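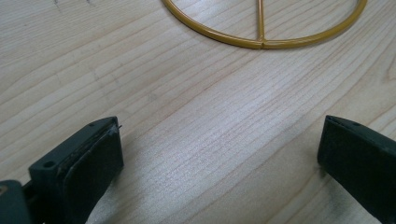 **Lost my save in Kulel after moving to a new computer, is it gone for good?**

Hello everyone, I'm hoping someone kind can help me with Kulel, the little farming and trading game by Brolico. I've been playing it in the evenings at the table, a pale blond wood one with the grain running on a slant, and I have a farm there that I'm very fond of, 68 hours' worth according to the counter. On Sunday my son-in-law set me up with a new laptop and I installed the game again, signed in with the same email, and the title screen only offers me "New Valley". No Continue button at all. I nearly cried, to be truthful!

What I've tried so far:

- signing out and back in again
- restarting the laptop
- looking in the settings for anything that says cloud (there is a tick next to it, but nothing happens when I click)

I still have the old computer and it still turns on, though it's terribly slow. I haven't opened the game on it since, as I was frightened of making things worse. I had just saved up 3,000 coins for the river mill, and my favourite goat is in there. Any help would be so welcome, and please use small words, I'm not much of a computer person.

Jarmila Kratochvíl

---

### Answer 1 (marked as helpful)

Hi Jarmila, please don't give up on the goat yet! I'd be very surprised if your farm was gone, and you did well not to go poking about on the old machine.

The cloud tick in Kulel doesn't cover your first valley if you started it before the April update. Those older saves live in a folder on the computer itself, and the game only sends them up if you go and ask it to. I had the same fright when I changed machines, and spent a whole evening feeling sick over it before a friend set me straight.

This is what I'd do, in this order:

1. On the **old** computer, turn off the wifi before you open anything.
2. Go to Documents, then the Brolico folder, then Kulel, then Valleys. You should find 3 files with the same name and different endings. Copy the lot onto a USB stick.
3. Put a second copy somewhere else, on the desktop is fine.
4. On the **new** laptop, open the game once, start a New Valley, walk out the front door, save and quit. It's a bit silly but the folder doesn't exist until you've done that.
5. Go to the same Valleys folder on the new laptop, and paste your files in with the game closed.
6. Open the game. You should have Continue, with both farms in the list.

If it asks whether to keep the "local" or the "online" valley, choose **local**. Please read that screen twice — the online one will be the empty farm you just made, and the buttons are the same colour, which I've always thought was a rotten bit of design.

Once you're in, go to Settings, Valleys, Send to Cloud. It took 10 minutes on my connection and looked frozen for most of it, so pop the kettle on.

Let us know how you get on!

Kvido Jelínek

> **Jarmila Kratochvíl:** Kvido, you lovely man, she's back! The goat, the coins, everything. I could only find two of the files at first, the other was hiding further down the list. Thank you, thank you.

---

### Answer 2

Same thing happened to me in Sendmont (different game I know) and I just started over. Sometimes a fresh farm is more fun anyway, you know where to plant things the second time.

---

### Answer 3

Kvido's steps are good, I'd only add that if you use the Duangkaew map pack you need to install it on the new laptop before you copy the files across. Otherwise the game opens your valley without the eastern side, and anything you had built over there goes into the storage shed. You don't lose it, but putting all those fences back is a dreary job and I wouldn't wish it on anyone.

Also worth checking that both computers are on the same version, bottom left of the title screen. A newer save won't open in an older game.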